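Gripper Trials: The Simulated Kitchen

Gallery | Posted 2023-12-04 by Lorna Farquharson

Trosura sent us a comparison sheet for the Wovach hand that put it well ahead of the two-finger gripper we already own. I have read a lot of comparison sheets. Most of them measure the thing the maker is good at and leave the rest out, so we loaded both hands into our own kitchen simulation and ran the same jobs with each. Ezequiel Cabello built the task list. Wenjie Pan wrote the scoring and had no say in which hand went first, and neither did I.

We ran 3058 attempts over the whole set. I'm not going to print a winner on this page. The full table goes up in January, once Julián Montoya has been through the logs and thrown out the runs where the physics did something silly. What follows is a note on the part of the work I argued about most.

Fridge shelves are where I expected the sales claims to fall apart. Picking an object off an open counter tells you very little, and any hand looks good when it can come straight down from above. A shelf takes that away. The arm has to come in from the front or the side, with a slab over or under the wrist and a thick door standing open right where the elbow would like to go.
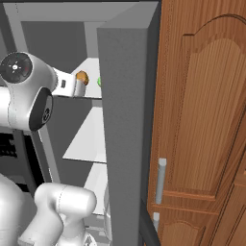
Cabello wanted to score a run as a success once the object left the shelf. I wanted it held clear of the door for a full 10 seconds, and I won that one. A simulated grasp can be very generous. Two surfaces touch, the friction number is set high, and the object hangs there as if it were glued on. With the looser rule, 235 more attempts would have counted as good, and I don't believe in a single one of them.

Estíbaliz Cantero raised a fair point about the approach angles. We had tuned them over months with our old gripper, so the Wovach hand was borrowing somebody else's habits. She retuned them and we repeated the shelf jobs, 531 attempts in all. The gap between the hands got smaller. That doesn't please me or Trosura, but it goes in the table.

A few things I would still not trust from any of this:

Contact on soft items. Everything in our kitchen is a rigid shape, whatever it is supposed to be. A real bun squashes and a real bag slides.

Lighting. Our camera tests used clean, even light inside the fridge. The Tello camera settings that did well there may do badly in a real kitchen with a window behind you.

Door contact. The simulator reports a bump as a number. On hardware it is a scratch, a stopped arm and a lost afternoon.

Next stop is the test bench in Asdale, with the same task list and the same scoring rule. If you work with either hand and have shelf results of your own, good or bad, send them to Wenjie with the settings you used. Results without settings will be read politely and left out.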